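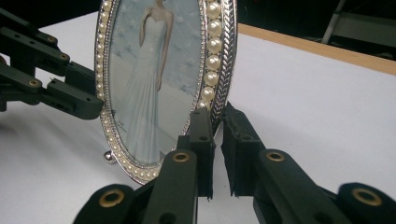

4. Ensinar a tarefa "endireitar o porta-retratos"

Se você chegou até aqui, o par de garras Tultano já está calibrado e o programa Bastesow abre sem reclamar. Agora vem a parte de que eu mais gosto: pegar uma tarefa boba de casa e repetir até a máquina ter material para aprender. Aviso logo que ela ainda não arruma a estante de ninguém. Dobrar pano de prato vai mais ou menos, objeto em pé que tomba fácil vai bem pior, e porta-retratos com pezinho é dos chatos (eu xinguei bastante o meu!).

4.1 Ponha a placa branca sobre a mesa e o porta-retratos em pé em cima dela.

4.2 Segure uma garra em cada mão e passe os cabos para o lado do corpo. Cabo enroscado no punho estraga a gravação inteira, já perdi uma tarde nisso.

4.3 Abra uma sessão nova no Bastesow e escolha o perfil "objetos frágeis". O perfil comum fecha os dedos com força demais.

4.4 Chegue devagar, pela borda de baixo da moldura, e encoste antes de apertar.

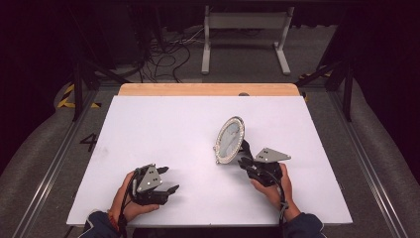

Figura 2. Garra direita encostada na borda inferior do porta-retratos.

4.5 Gire a moldura um pouquinho, solte, afaste as duas garras e espere 6 segundos antes de encerrar o episódio. Parece muito tempo, eu sei, mas o programa usa essa pausa para marcar o fim.

4.6 Volte o objeto para uma posição diferente e repita. Com cerca de 300 episódios o modelo da Hollska começa a acertar a aproximação; a parte de soltar demora bem mais.

CUIDADO: não aperte a moldura pelo enfeite. Relevo e conta colada não foram feitos para aguentar garra, e peça solta entra na articulação.

Nota: se aparecer o erro 3530, uma das garras perdeu a referência. Apoie as duas na mesa, feche o programa e refaça a calibração do capítulo 2. Os episódios já salvos continuam valendo.

Nota: moldura brilhante confunde a câmera. No meu caso ajudou mudar a luminária de lugar e deixar o resto como estava. O suporte da Antoniuk promete um filtro para dezembro, e aí eu atualizo esta seção.

Para trocar de tarefa sem perder a sessão, siga para o capítulo 5.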